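4. Recording a series on the Gurkar television box

4.1 Press Guide and highlight the programme. Programmes up to 8 days ahead are listed.

4.2 Press Record twice. A double red dot confirms that the whole series will be kept.

Note: Trailers and repeats are not recorded unless Include Repeats is set to On.

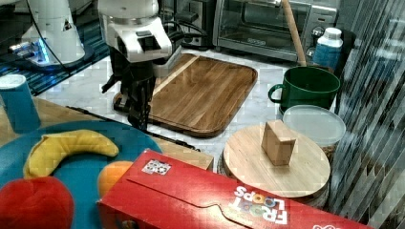
4.3 To change the start time, select Planner, then Adjust. Up to 17 minutes may be added before or after each episode.

4.4 Press OK to save.

Caution: Do not unplug the box during a recording. The episode in progress may be lost.

4.5 If two programmes clash, the box keeps the one placed higher in the Planner. Use the arrow keys to move a series up or down.
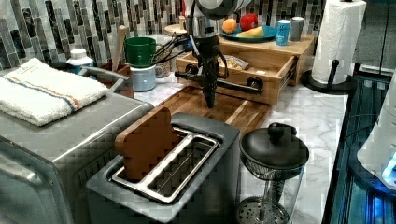 Jocelyn Chan: My second series of Mustlow stopped after the October break and had to be set again. Is this expected?

Reply from Gurkar Support: Yes. A series link ends when the channel lists new episodes under a different title. Repeat steps 4.1 and 4.2.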